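Worktable

A worktable is a flat surface raised to a height at which a person can do something on it. It differs from a dining table mainly in what people are told not to put on it, and from a desk in having no drawers to lose things in. 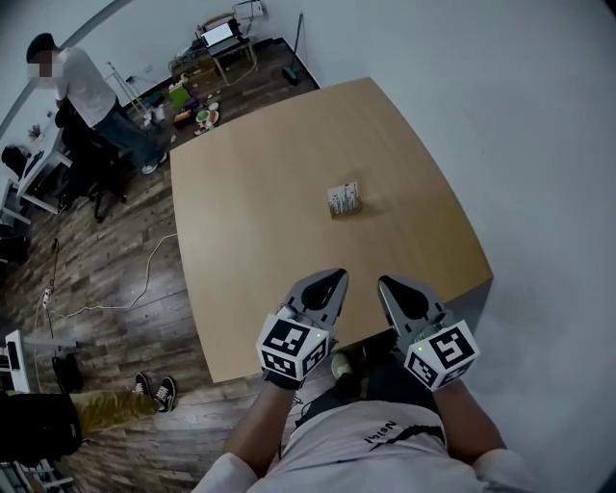

A light wooden worktable with a small square box near the middle.

Surface and finish

Pale finishes are common in shared workrooms. They make small objects easy to find and coffee rings easy to blame on someone. Teresa Tokarz, whose handbook Rinitz remains the fullest treatment of the subject in spite of its index, recommends a clear working area at the center and 40 centimeters of free edge for the arms. She is silent on where everything else should go.

Surroundings

In practice everything else goes on the floor. Bags, power strips and cables tend to settle near a worktable, while desks along the wall collect potted plants and the occasional laptop gets a small table to itself. A survey of 61 rooms in Stutbridge recorded 2266 objects at floor level – the surveyors' own bags included.

Naming

Older catalogs from the Zieliński workshop list the same piece as a "standing table," a term dropped after 10 years of letters from customers asking what other tables did. The Jindon catalog still uses it.

See also: Desk; Power strip; Shelf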